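Handheld Gripper Pair, Student Version
Item 2161

For school clubs, college classes and competition teams

Overview

The Student Version is a pair of grippers that a person holds and works by hand. Teams use it to record demonstrations of everyday tasks, then use those recordings to train or program an arm. It comes with one left unit and one right unit. Either unit can be used alone.

The pair was first put together for the Prullville kitchen task, where teams have to open an appliance door, move an item in or out, and close the door again. It has since been used for table setting, folding and sorting in club projects at Reston and Amville.

What you get

2 handheld grippers with curved fingers
2 marker cubes, one for each gripper
Spare finger liners
USB cables
Hex key for the finger screws
Printed setup sheet and task log

The camera, head mount and computer are not included. Most clubs already have a camera that will do. Check that it can be set to a fixed focus before you order, as autofocus hunting makes the marker tracking drop out.

Marker cubes

Each cube carries printed patterns that the tracking software uses to work out where the gripper is. The left and right cubes have different patterns and should not be swapped. If they get mixed up, the codes are listed on page 2 of the setup sheet.

Keep the faces clean. Fingerprints are usually fine, but tape, glare and pencil marks are not. Replacement faces can be printed on plain matte paper from the file on the downloads page. Print at 100 percent with "fit to page" turned off.

Using it in class

A class of up to 200 minutes is enough for setup and a first set of recordings if the computers are ready beforehand. We suggest groups of three: one student on the grippers, one at the computer and one keeping the log. Change places after 6 recordings. Hands get tired, and tired hands make poor demonstrations.

Start with a slow task that has a clear beginning and end. Picking up a sponge and putting it in a bowl works well. Doors and handles are harder, and students should try them on a cold, unplugged appliance. The grippers are not heat rated and must not be used on anything hot.

Record the room layout in the log each time. If the table moves between sessions, start a new set.

Software

The recorder runs on Windows and Linux. Recordings export as video with a table of positions and finger openings. Teams using the Lâm starter code can load the files directly. The older Lâm release needs the converter script, also on the downloads page.

Care and storage

Store with the fingers open and the cubes facing up. Do not lift a unit by its cube. Liners wear at the tips first and should be replaced when they start to peel.

Ordering

School purchase orders are accepted. Orders placed in March may ship late because of competition season. Pickup is available at the Reston shop on Saturday.

Spare cubes and liners are sold separately. 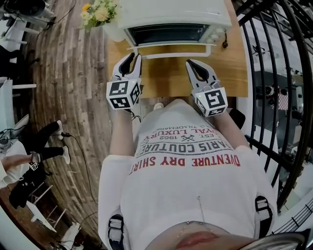 Dunebug44: We've had a pair in our club since the fall. Tracking is good once the focus is locked. The liners wore out faster than I expected on the door task, so order an extra set. Does the converter script keep the finger openings, or only the positions?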